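**Zipper bags for play food -- which film weight?**

**galmont_bins** · Monday

Sorting the play food at our toy library into clear zipper bags, one set per bag. The current ones are from Pirau, 700 ml. The rounded pieces fit. The long ones don't, and the zipper starts to separate at the corners after a month of loans. Is it worth going to 1000 ml, or is there a better closure?

**notchfilter**

Go to 1000. A zipper under side load fails at the ends first. Measure your longest piece on the diagonal and add a finger's width.

**Özkan_shelf6**

Disagree. Larger bags slump on the shelf and everything settles in one corner. We use 800 ml and pack the long item upright in the center, tip up, small pieces on either side. Colored rim, so you can find the opening.

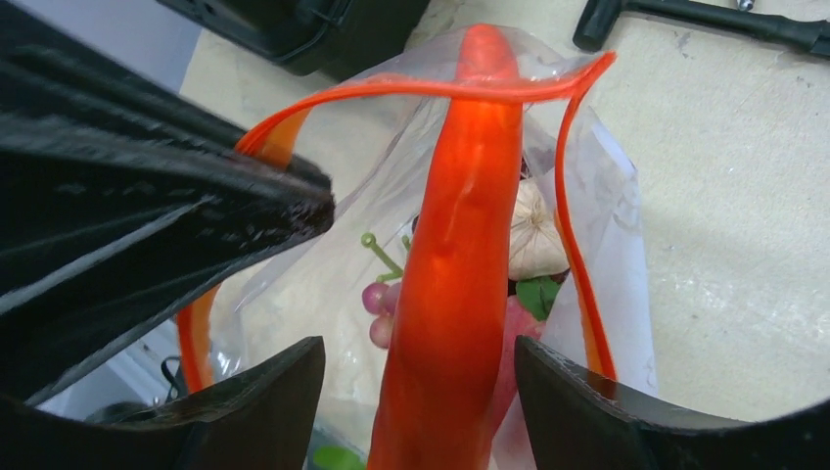 *Orange-rim bag with the garlic, the grapes and the long orange-red piece, tip above the zipper line.*

**notchfilter**

The tip is above the rim. You can't close that without bending something, so it isn't a fair test of 800.

**Özkan_shelf6**

It goes in at a slant for closing. Upright is for the shelf, open. I should have said so.

**galmont_bins**

Our loans go out closed, so open storage is no use to me. Is that a carrot or a chili? Our Notelell inventory sheet has one line for each and I have to pick.

**Özkan_shelf6**

Listed as carrot on ours. The mold would pass for either.

**tarewt**

Separate issue: leaf pieces. Thin edges catch in the track. Load them first, flat against the film, and put the garlic over them.

**notchfilter**

Agreed on the leaves. Still 1000 for anything that has to close -- the slumping is fixed with a bin divider.

**galmont_bins**

Ordering 6 of the 1000s as a trial. The 700s stay in use for the fruit.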